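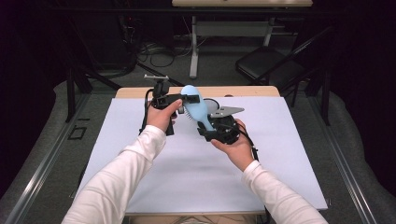 Rerkero hand-held gripper pair: worth it for a small lab?

kettlepoint
August 23, 2023
We're looking at the Rerkero set, the one with two hand-held grippers, both cabled. You do the task yourself with the grippers in your hands and the recordings go into training. The quote came to 226 a month for the pair with software support, six-month minimum. We have two arms and no good way to get demonstrations except teleop, which is slow. Has anyone used these for more than a demo day? My main interest is handing objects from one gripper to the other. Hairbrushes, spatulas, that kind of thing.

trevor_bench
We've had a pair since May. Short version: fine for two-handed work, annoying cables. The hairbrush is one of our regular objects. Holding it by the head with the left and the handle with the right is easy enough. Letting go with one side without the brush turning in the other is harder. New people need a day before their recordings are any use.

Put plain paper on the table. We had a patterned cloth before and cleaned up a lot more bad tracking.

Maud_R
I'd disagree on "fine." We sent ours back after eight weeks. The weight sits too far forward for me and my wrists were sore by lunch. Support told us to take more breaks. If you pay people by the hour, breaks are part of the price.

trevor_bench
Fair, though I think it depends on table height. We started on a standard desk and had the same complaint. On a low table your elbows stay down and it mostly went away. Our longest session was 179 recordings and the operator was OK the next day.

Maud_R
We tried a low table. Different people, different wrists, I guess.

overhang
How do the cables behave when you cross hands? I looked at the Erine set for that reason. It's wireless, but you swap batteries all day and the quote was higher.

trevor_bench
They get in the way. Let one hang off each side and don't cross if you can avoid it. If a cable drags on the paper it moves the paper, and then you start over.

Angharad Edwards
I run collection at Hurnedton and we have used both sets. A few points for the original poster.

The Rerkero software is the better of the two. It flags dropped frames while you are still recording. Erine only told us afterward.

Ask what the quote says about replacement fingers. Ours were not covered and we wore through a set faster than planned.

On handoffs, thin handles are fine. Anything smooth and round slips, and we ended up adding grip tape. Support said that was allowed, but get it in writing.

I would not buy either one to replace teleop completely. For tasks where force matters we still use the arms.

kettlepoint
Thanks, this helps. The fingers are not in my quote, so I'll ask. Is the six-month minimum firm? Maud, how did you get out at eight weeks?

Maud_R
We were on a trial agreement. They offered it after we said no to the full term. I'd ask for that first.

overhang
They told me no trials when I asked, so it may depend on who you get.

kettlepoint
OK. I'll ask for a trial and put the finger question in the same email. I'll post whatever they send back.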